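Drenent water notes, a thread. Topic: why your dishes come out of the dishwasher with a white film, and why more detergent makes it worse. Written for the Storden supply zone, but the method applies anywhere.

Start with hardness. Storden water tested at 119 mg/L as calcium carbonate on my kit Tuesday. That is the upper end of moderately hard. Idano, on the other side of the ridge, is softer and needs less of everything below.

Film has two common causes and they look the same from across the kitchen. One is mineral scale left by evaporating water. The other is etching, where the glass surface itself has been worn. Scale can be removed. Etching can't.

Test: put a few drops of white vinegar on the cloudy area, wait 3 minutes, rinse, dry with a cloth. If the spot clears, you have scale. If it stays cloudy, rub it with a fingernail. Rough means more scale. Smooth means etching.

Scale fix, in order. Fill the rinse aid. Run the kitchen tap until hot before starting the machine. Clean the filter. Then run one empty hot cycle with citric acid. Do not mix the acid with any bleach product, including some dishwasher powders. Read the box.

Rinse aid dial: most machines ship set low. At 119 mg/L I run mine at 4. If you see blue streaks or rainbow smears, go down one step and give it a few loads before changing it again.

Detergent: the enzymes in most tablets do their work in warm water, well under 70 °C. A hotter cycle is useful for grease and for drying. It also speeds up etching on glass, especially with soft water and too much detergent.

Which is why Idano readers should be careful. Soft water plus a full dose is the classic etching setup. Use powder so you can measure it, and start at half the dose on the box.

Bowls trap water when they overlap in the rack. Angle each one so it drains, and leave a gap. Same for the shelf: let them dry fully before nesting. 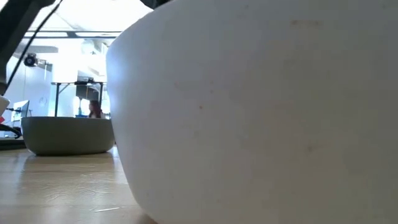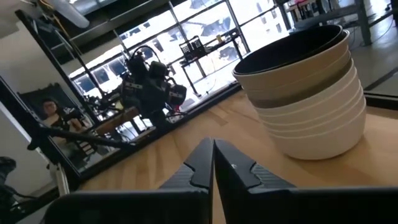
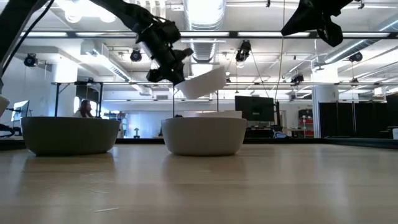

Plastic is a separate problem. It holds less heat than ceramic, so water stays on it after the cycle ends and leaves spots even when the glasses look fine. Open the door at the end of the cycle, or towel it.

Next thread: the Camacho under-sink softener, resin life and salt use. I have one season of readings and want the July numbers in before I post them.

Comments

Vinegar test cleared it. Thanks, I was about to throw the glasses out.

Can I put vinegar in the rinse aid compartment instead?

Author: No. It can attack the rubber seals over time. Use rinse aid.

Mine was the filter. Disgusting.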